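Home and Repair > Floors and Doors

Is a yearly "conditioning treatment" for a wooden floor worth paying for?

Posted by Steinar Nørgaard, June 8, 2024

We moved into a ground-floor flat in Wustside last September and inherited the wooden floor in the living room and hall. By the middle of winter there were gaps between some of the boards, the widest 2 mm by my ruler, and the living room door had started sticking on the handle side. I rang a few firms. The only one that turned up was Hjaltadóttir Floors, and the man spent a quarter of an hour walking up and down in his socks before telling me the wood was "starved".

The cure is a treatment called Jilten, put on every year. They want £3051 for the first visit, which covers both rooms and includes "easing" the door. When I said I'd think about it, a second quote arrived by email for £2924. I don't know what was taken out to get to that figure because the two quotes are worded exactly the same.

I've read the leaflet several times and I still can't tell what the stuff is. It says it restores the wood's natural balance and feeds it from within. I didn't know dead trees ate. It also says results are guaranteed for 100 months, as long as you have it redone every year, and I'd have thought that made it a guarantee of 12.

Now that the weather has warmed up most of the gaps have got smaller on their own, and I'm wondering whether I'm about to pay for summer. Does anybody have experience of this kind of treatment, and should I be worried about the door?

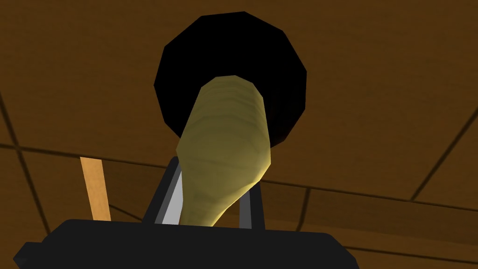

Replies

Baldur Bach

I fitted floors for a living until my knees gave up, so take this as one man's opinion.

Wood takes up moisture from the air and gives it back. In winter you turn the heating on, the air indoors dries out and every board shrinks a little across its width. In summer it swells again. Gaps that open in January and close by June are ordinary behaviour for a solid floor. An oil or a wax on top slows this down slightly and protects against spills. I've never seen one stop it, and I've been shown plenty of tins that said they would.

Before you spend anything, buy a cheap humidity meter and leave it in the living room, away from the radiator and the window. Write the reading down once a week and measure the same gap each time. Mark the spot with a bit of masking tape or you'll end up measuring a different one. If the gap and the reading move together you have your answer, and a leaflet can't argue with it.

Things that would make me look harder:

Gaps that stay the same width all year, or keep getting wider.
Boards with their edges standing higher than the middle. That usually means damp from underneath.
A floor that moves or creaks in one patch and nowhere else.
Dark staining near an outside wall or under a radiator valve.

If you have any of those, find the cause first. No finish is going to fix a leaking pipe. If you have none of them, ask whether the surface needs doing at all. Put a few drops of water somewhere out of the way and give it ten minutes. If they sit there, the finish is still working. If they soak in and leave a dark mark, it's time to recoat, and for two rooms in decent order that's a weekend and some sore knees.

As to the door, don't let anyone plane it yet. Doors swell as well, and the same people who take a shaving off in a damp spell aren't around when it rattles in a dry one. Open it wide and go over the hinge screws with a hand screwdriver first. 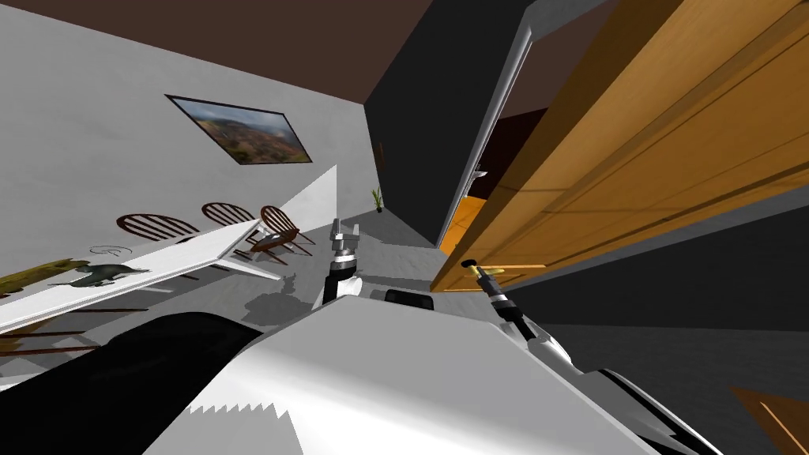 A loose top hinge lets the whole door drop towards the handle side, and then it rubs at the top corner or scrapes along the bottom. Yours may need nothing more than a longer screw in the top hinge. Check that the latch still meets its plate squarely too. If there's a shiny mark on the plate above or below the hole, the door has moved, and you can see which way. Only when all that is tight, and it still sticks in dry weather, would I think about taking wood off. Then I'd do it by hand, a little at a time, and seal the bare edge afterwards – an unsealed edge drinks up damp and you're back where you began.

I'd also write to the firm and ask three dull questions: what is in the product, what moisture reading did they take from your boards, and what changed between the two quotes. A man in socks without a meter hasn't measured anything.

Idis

We had something similar done at our old place (can't swear it was the same brand) and it looked lovely for a while, nice and shiny. Gaps came back the next winter though. My sister swears by putting bowls of water on the radiators but I never noticed a difference, and the cat kept drinking out of them. I'd get another quote. Also check whether your lease says anything about who pays for floors, ours did and we only found out afterwards.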